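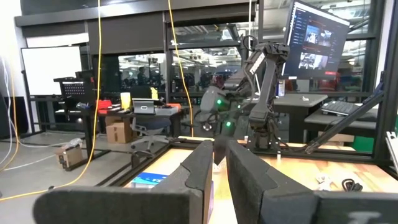 Four Months with the Ploketari Folding Workbench

I should say up front that I did not need another table. My wife will back me up on that. But my brother-in-law moved to Adanville last fall, and when we drove over to help him settle in, he had one of these set up in the garage with his lunch on it, and I leaned on the corner and it didn't budge. I have owned folding tables my whole adult life, and every last one of them has wobbled. So I went home and thought about it for a couple of weeks (that's how I shop, I'm afraid) and then ordered the Ploketari bench in the wider of the 2 sizes.

It cost me just under $300 with shipping. That's a lot for something that folds up and leans against a wall, and I'll come back to whether I think it's worth it.

Getting it together

The bench comes in one long flat box that is heavier than you'd like. If you have stairs, get help. Mine was left at the bottom of the driveway, and I ended up walking it up to the house end over end like a man moving a refrigerator.

Once you have it inside, there isn't a lot to do. The legs are already attached. You bolt on the lower shelf, screw in the leveling feet and fit the side rail, and the tool for all of it is in the bag. The instructions are drawings only, no words, and the drawing for the side rail is wrong, or at least it shows the bracket facing a way mine would not go. I spent longer on that one bracket than on everything else put together. When I wrote to the company, a fellow named Uwe Rathjen wrote back the next morning and told me to flip it and start the bolts by hand before tightening any of them. He was right, and he was very nice about it, and he said the drawing was going to be fixed. I hope it has been by the time you read this.

Allow yourself an evening. I'm slow and I stopped for supper.

Using it

I do a little of everything. I refinish chairs, badly but happily, I fix lamps for people at church, and from May on I'm mostly potting things and repairing whatever the winter did to the screens. The bench has been through all of that now.

The height is what I love most. My old table was a regular dining height, and after an hour bent over it my lower back would let me know. This one has four settings for the legs, and I keep it on the second from the top, where I can stand up straight and still get my weight over a hand plane. My wife uses the lowest setting when she borrows it for her sewing, with a chair pulled up, and she says her knees clear the crossbar fine. She's a good bit shorter than I am, so if you're long in the leg I'd measure before you count on sitting at it.

It really is steady. I clamped a chair seat to the front edge and went at it with a rasp, and the only thing that moved was me. On my garage floor, which slopes toward the door, I had to fiddle with the leveling feet for a while, and they do creep a little if you drag the bench around instead of lifting it. I've gotten in the habit of giving them a turn every time I set up.

The lower shelf is a nice idea that I go back and forth on. It holds my cans and my box of sandpaper, and it stiffens the legs. But you have to clear it and take it off before the bench will fold, so in practice mine stays up most of the time and the folding part doesn't get the workout I thought it would. If you truly need to put yours away every night, you might leave the shelf in the box.

The top

Ploketari ships it with an oil finish that smelled strongly for the first several days. It was cold out and I couldn't leave the door open, so I finally wheeled the car out and gave the bench the garage to itself. After that it was fine. The finish is thin, though. I set a glass of iced tea down and got a ring the same afternoon. A light sanding and a coat of paste wax took care of it, and I've waxed it once since then. Glue pops right off now with a putty knife, which it did not do when the bench was new.

I've dented it in one spot, where I dropped a pipe wrench. I don't hold that against anybody but myself.

What I'd change

The catch that holds the legs folded is too small for cold fingers or for gloves. You have to press and pull at the same time, and it pinches. I've got a loop of cord tied through mine now and that has helped a lot, but it's the sort of thing somebody should have caught by trying it in January.

I'd also like a place to hang a broom or a dustpan. There's a rail along one side and not a hook in the box to go with it. They sell hooks separately, of course, at a price I'm not willing to pay. The S-hooks from the hardware store fit well enough.

And the carrying handle is on the wrong end! Or it's on the wrong end for a left-handed person, I suppose. My brother-in-law says his is exactly where he wants it.

How it compares

Before this I had a Lanz sawhorse table for years, and I'd still tell a young couple in their first apartment to get one. It was cheap, it weighed nothing, and it went in the trunk. It also swayed like a rowboat when you sawed on it. A neighbor of mine has the Draditz bench, the big one with the vise built in, and he let me spend a Saturday's worth of work on it one rainy stretch. It's a beautiful thing and the vise is better than anything I own, but it does not fold and it takes two people to shift it. If you have a room you can give over to it, and the money, I think you'd be happier with the Draditz in the long run. I don't have the room.

So is it worth what I paid? I've thought about that more than a sensible person would, usually while standing at it. I would have grumbled less at some 20 percent off, and I understand they run a sale in the spring, so if you can wait, wait. But I'm out there more than I used to be, and my back doesn't hurt when I come in, and the lamp I've been promising to fix since last year is fixed. My wife has started asking whether we could get a second one for the sewing room, in the smaller size. I told her I'd think about it for a couple of weeks.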